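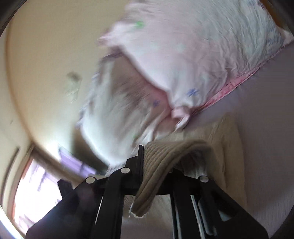
3.2 Sample and coding

The corpus consists of 400 articles published by student reporters at two campus newspapers, the Nevley and the Gromoldale, between September and May. Wire copy, letters and sports results were left out, leaving 341 items. Each item was coded for number of named sources, source role and placement of the first direct quotation. Noemi Thibodeaux coded the full set; a second coder worked independently on a random draw of 100.

Agreement was acceptable for source role and lower for quotation placement, mainly where a paraphrase ran into a partial quote. These cases were settled by discussion – the rule adopted follows Szulc – and the remaining items were recoded. Articles under 300 words were kept but are reported separately in Section 4.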